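**Old desktops get a second go-round at Plerkano**

*24th January*

I finally made it over to the Plerkano workshop, after promising everybody since November that I'd go and have a look, and I came home wanting to open up every computer I own (my family has asked me not to).

If you missed the first piece, Plerkano is the repair shop that took over the back half of the old Brideo print works. They fix the usual stuff, lamps and radios and so on, but this winter they've gone all in on desktop computers. An insurance office moved out of its building and left 104 towers behind, and Plerkano said yes to the whole pile before anyone had figured out where to put them! They're stacked in the hallway now, and you have to turn sideways to reach the coffee.

The plan is pretty simple. Each tower gets opened, cleaned out and checked, and the ones worth keeping are put back together and sold cheap. The asking price hasn't been settled for all of them, but the first batch went up on the board at $100 each, and three were already marked as spoken for when I walked in. Anything too far gone gets stripped, and the useful parts go into bins for people doing their own repairs at home. I dug through the memory bin for way too long and bought a stick I'm almost sure will fit my old machine. We'll see.

What I liked best is how easy these older cases are to get into. You lay the thing on its side, take off the panel, and there's everything laid out like a little town. My own newer computer is glued and clipped shut like it's guarding state secrets, so I was jealous. The drive bays with the colored latches especially, where you can get a drive in or out without hunting for a screwdriver. Why did we stop doing that?
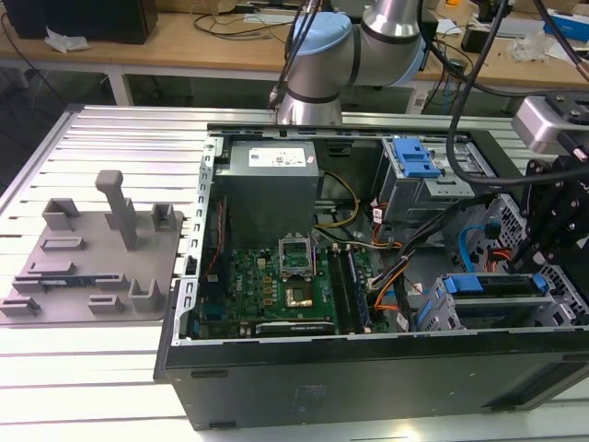

*Photo: Plerkano workshop*

The tower in the photo is a good one for beginners to study, with the power supply up in one corner, the green motherboard under it and the CPU socket frame standing open. There's an NVIDIA graphics card in it too, so somebody at that office may have been having more fun than the rest of us.

Plerkano is also setting aside a few finished machines for Dostia, the after-school club across the street, and one is going a lot farther, to a reader of this page who moved to Bragança and wrote in to ask very nicely. (Shipping is on her, before you all start writing in!)

The workshop says it has space for more people on the open bench evenings. You don't need to know anything, but bring your own small Phillips screwdriver if you have one, and leave the fuzzy sweater at home. Sign-up sheets are by the front door, or you can call and leave a message at extension 756. I've put my name down for the next one, along with my old machine and my mystery stick of memory.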